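Tuesday, Horano bench, after tea

Picking up where I left off before the Wikov people rang. The new rota has been up for 3 weeks now and I do think it's settling. The returns bench used to mean one of us standing there all shift, lifting things out of tubs and turning them over, and my shoulders remember it well! Now whoever is on Skirer sets out the tubs, starts the run and keeps an eye on it from the next bench while getting on with the Geagea repairs.

What I hadn't bargained for is how much quieter it is. We used to chat across the tubs all morning, and I rather miss that, so I've asked if we can all take the 4 o'clock break together again.
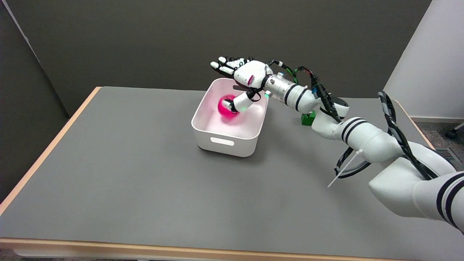 Still to sort out: who gets called when a run stops halfway. At the moment it's whoever is nearest, and that's hardly fair on the late shift. I'd also like the newer ones to do 5 shifts by hand before they go on the rota, so they know what a good pick feels like in their own fingers. Ask about more tubs. Tidy the cable ties drawer, my turn again.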